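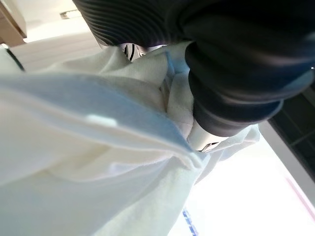 Does a soft gripper make a robot safe to work beside?
A soft gripper removes one hazard, the hard pinch at the fingertip, and leaves the rest to the arm, the speed it moves at and whatever else is bolted to it.

Soft gripper safety practice is the loose body of rules, house guidelines and vendor advice that covers robot hands with rubbery or flexible fingers, mostly in cloth handling, food packing and light assembly. Much of it is borrowed from older guidance written for rigid tools, and the fit is uneven.

Scope

General safety standards for industrial robots treat the gripper as part of the whole application. A risk assessment is expected to cover the arm, the tool, the workpiece and the people nearby. In practice the tool is often waved through on the strength of the word "soft." Critics point out that the word has no agreed threshold. A molded finger may carry metal parts at its tip or joint, and a person's hand can meet those first.

The Vostville guideline

The best-known house document in the field is the Vostville guideline, drawn up for textile sorting lines and later copied by other plants, sometimes with the original page numbers still in place. It asks that grip force be measured at the hardest exposed point of the finger, that bunched cloth be treated as able to hide a hand, and that fingers be inspected every 3,000 cycles for splits along the creases.

The inspection figure is widely quoted and poorly supported. Aishwarya Subramaniam, who reviewed the guideline's sources, traced it to a trial of 12 fingers of a single design made by Plasa. No other shape or rubber was tested. She recommended that users set their own interval from their own wear records — advice that most later copies left out.

Cloth handling

Fabric raises problems that force limits do not address. Folds conceal edges and fasteners, and a loose flap can catch in a joint. The Iyengar method, a common bench check, has the gripper close on a folded towel with a gauge inside it. Supporters like that it is cheap. It says little about what happens when the arm pulls, and a pass is sometimes reported as if it covered the whole cell.

Vendor claims

Drivetti dropped the phrase "inherently safe" from its manuals after complaints from integrators, but kept it in sales material. Neither version gave test conditions. Buyers are generally advised to ask for the measured force, the point of contact and the closing speed, and to repeat the test with the finger fitted to their own arm.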